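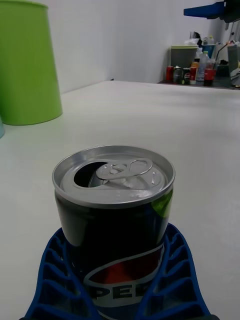
View from the wrist camera, Pepsi can in the blue fingers, tab already up.

Open day at the Paltley workshop, my report (long)

mirek_t
Posts: 108

Good evening all. In February I asked in this forum if the open day at Paltley is worth the journey from Sestcombe. Two people said yes and one said no, so I went, and I promised to write how it was.

The demonstrations were in the back hall, in groups of seven visitors. I was in the group of 2 in the afternoon. The man who led it is called Hadi Nimri and he was very patient with questions, also with mine, which were many. He let us look at the picture from the wrist camera on a big screen while the arm was working, and he sent me the still picture that I put at the top.

I was most interested in the grip. The fingers have this open lattice, and they hold the can from below, so the lid stays free. Mr Nimri explained that the lattice bends a little around the thing it holds, and that they print the fingers themselves. I have built two grippers at home with flat fingers and rubber, and with an open drinks can I always had the same trouble: too little force and it slips, too much and the wall goes in. In the picture you can look at the label and the rim, I cannot find any dent.

The other half of the visit was a talk about the planning software, called Dultuto. I understood perhaps half of it. If somebody was there and can explain the part about the "approach cone", I would be thankful.

Entry was free, the coffee was not.

faulkner_bench
Posts: 1,793

Good write-up, thanks for posting it. I was the one who said no in February and I'm going to stick with no, sorry. I went the year before and it was the same thing, an arm holding a can. A can is about the easiest object you could pick. It's round, it's stiff at both ends and it's the same size every time. Show me a crisp packet or a wet sponge.

Also, who opened it? If the robot pulled that tab up, fine, I'll take my hat off. If a person did it first, then it's a holding demo.

mirek_t

I asked this also! Mr Nimri said that a member of the staff opens the can before each group comes in. So you are right, it is holding and moving, and they did not pretend something else.

But I do not agree that it is easy. A full closed can is stiff, yes. An open one has no pressure inside and the wall is quite thin. I have crushed enough of them in my garage to have an opinion.

gantry_gill

I was in the morning group so I can help a bit with the cone. It's just the set of directions the hand is allowed to come in from. For an open can they keep it narrow so that nothing passes over the lid. He drew it on the whiteboard for us, maybe he skipped that in the afternoon.

Faulkner, they did do a sponge in our group. Dry, though. It went fine four times and then the arm put it down on its edge and it fell over, and we all clapped anyway.

faulkner_bench

A dry sponge. Right.

All right, that's one more object than they had when I went. What's the big green thing on the left of the picture? Is that where the cans end up?

mirek_t

I did not ask about it, I am sorry. From the picture I would say a bin or a bucket. In my group the can was only lifted, turned and put back on the table, so I cannot tell you if something goes inside.

oskar_b

Newcomer here, hello. Does the reflection on the can make trouble for the camera? In your picture there is a green stripe on the right side of it, from that container I suppose. The lid is also very shiny. My own setup loses the object completely when there is something shiny in front of it and I have nearly given up with drinks cans. I wrapped one in paper tape now, but this feels like cheating.

gantry_gill

Not cheating, we all started with tape. Move your lamp before you change anything in the software. A white table and a plain wall will help you too, there's much less to be mirrored in the can.

oskar_b

Thank you, I will try with the lamp this evening. My table is dark brown and has a pattern, so perhaps this is half of the problem.

faulkner_bench

Matt white shelf board, cheapest you can find. Don't get the gloss one, I did and regretted it.

Mirek, how long did your group get with the arm itself? We had 5 minutes and then they moved us along to the leaflets.

mirek_t

It was longer for us, about 20 minutes with the arm and then the talk. Two visitors could also press the start button. I was not one of them, but I stood very near.

I have written to Mr Nimri to ask if they will share the drawing of the fingers. If he answers I will put it in this thread.

gantry_gill

Please do. Even just the wall thickness of the ribs would be useful, mine keep snapping at the base.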